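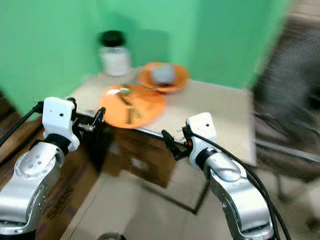

Boglárka Sárközi m'écrit que mettre la table lui prend plus de temps que faire cuire les pâtes, et que ça commence à se voir. Elle voudrait savoir par quel bout s'y prendre quand on a une petite table claire, des assiettes de couleur et des convives qui arrivent tous par le même côté.

Par les assiettes, Boglárka. On les pose d'abord, vides, à un pouce du bord, et on ne s'occupe de rien d'autre tant qu'elles ne sont pas en place. Les couverts viennent après. J'ai longtemps fait l'inverse, par goût des belles fourchettes alignées, et je les ai déplacées toutes à chaque repas pendant des années.

Comptez 30 cm entre deux assiettes. Les manuels demandent le double, mais les manuels ont été écrits dans des salles à manger, et moi je mange dans un couloir élargi.

L'assiette orange

Elle va avec presque tout, sauf avec la sauce tomate, qui y disparaît complètement (mon beau-frère a mangé une fois un plat de lasagnes en croyant qu'on ne l'avait pas servi). Sur un plateau beige, elle se passe de nappe. Devant un mur vert vif, elle se passe aussi de bouquet, et le bouquet vous en saura gré.

Les traces

Un plateau pâle garde tout : le cercle de la tasse, le curcuma, le feutre du petit. Eau tiède, une goutte de savon noir, chiffon bien essoré, et on essuie dans la longueur. Pour le curcuma, pâte de bicarbonate laissée six minutes, après un essai dans un coin discret. Shirin Golestani jure par le citron et le soleil. Je n'ai pas de soleil dans la cuisine, je ne me prononce pas.

La bande de chant, le long du plateau, est l'endroit où la crasse prend ses quartiers d'hiver. Vieille brosse à dents, presque sèche. Si la bande se décolle, ne tirez pas dessus « pour voir ». Papier cuisson, fer tiède, puis un livre lourd le temps d'un café. J'ai tiré pour voir en mai, et j'ai passé l'été avec du ruban adhésif.

Débarrasser

Les verres d'abord, les assiettes ensuite, jamais plus de six dans la pile. Grattez avant d'empiler, sinon vous lavez les dessous aussi. Et quand Afshin Babaei propose de tout emporter en un seul voyage, donnez-lui le pain.

La prochaine fois, les tiroirs à couvercles. J'ai reçu beaucoup de lettres, certaines assez amères.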